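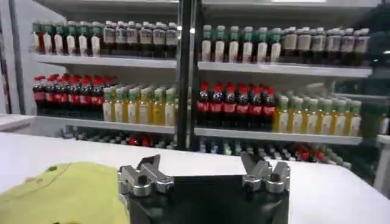
You should never let a shelf look as if it's been shopped, according to Rima Geagea, and she said it before I'd even got my coat off. I had come to talk about drinks displays, a subject I've somehow managed to care about for most of my adult life, and she was off before the kettle was on.

Rima has been laying out bottle shelves for Latgate for long enough to have opinions about everything from label angles to the sort of white paint that goes yellow (don't get her started). She began on Saturday jobs at her uncle's shop in Tratdale, where the pop was kept on the floor in its plastic wrap and people tore their own out.

"He thought shelves were for tins," she told me. "Drinks were a floor thing. I moved the lemonade up to eye level one afternoon while he was at the cash and carry, and he was furious, and then it sold, and he was still furious!"

I asked how she decides what goes next to what. I'd expected a spreadsheet, and there is one, but she mostly works by caps. White caps beside green caps, red beside green, so that you can tell from the doorway where one drink stops and the next begins.

"People look at the label last," she said. "They see a block of colour and they walk towards it. If I put two dark drinks side by side with the same cap, somebody goes home with the wrong one and blames the shop."

And the packing? I've always left a finger's width between bottles at home (my fridge door is a disgrace, but it is a spaced-out disgrace). Rima pulled a face at that. She likes them shoulder to shoulder, labels square to the front, and she'll happily spend 90 minutes on a single run of shelves before a visit from Bevan, who supply most of the shelving she uses.

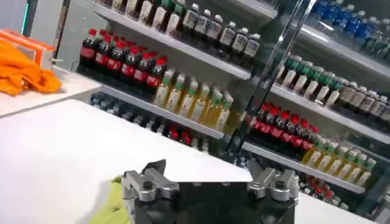
Tea is the one she fusses over most. Tea drinkers, she says, are loyal but impatient, and if the row isn't long enough to spot straight away they'll wander off and buy water. Cola looks after itself. "You could put cola in a cupboard and they'd find it."

We got on to cleaning, as I'd hoped we would. She is very firm about cloths. One for the tabletop, one for the shelf edges, never swapped, and always in a colour you'd be embarrassed to leave behind. She once lost a white one on a white counter at the Jollov shop and only found it in September when the counter was moved.

"Bright ones, every time," she said. "And don't fold them! Everybody folds them and then they're frightened to use them."

I wondered whether she ever gets fed up with it. There were 2,350 bottles in the last big order she put out, and she reckons about 1,000 of those needed turning by hand so the labels faced front. She thought about it over the last of her tea.

"The turning I like. You can listen to the radio. It's the bending I've gone off, so the bottom shelf gets done first now, while my knees are still speaking to me."

She's back at Latgate next month to redo the juices, and she has promised to look at my fridge door on the way.

Words: Myfanwy Cadwaladr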